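What's a save point??

OK so you're playing a game and there's a glowing thing on the floor. Or a bed. Or a little bell. That's a save point! Walk up, press the button, and the game remembers where you are. Your coins, your hearts, how far you got. All of it.

Why not save anywhere? Some games let you. But older ones had a tiny bit of memory, so they kept the list short — which room, what stuff, done.
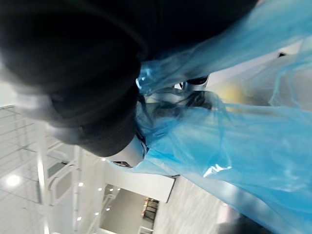

Games use tricks so you notice a save point. Light is the big one. Think of a crumpled blue plastic bag with bright white shiny spots on it, your eye goes right to the shiny bits. Game artists know that, so save points sparkle. In Lusel every one is a blue lantern and it hums too, so you can hear it thru a wall.

Autosave is when the game does it for you. Usualy a small spinning picture in the corner. Don't turn the power off while it spins!! The save can get broken halfway.

Try this. Next time you play, look for what comes right after a save point. Big door? Lots of free potions? Yep — boss. Lusel has 6 bosses and 5 of them are like that. The other one is in the Porcombe level and it's mean.

More on bosses Friday.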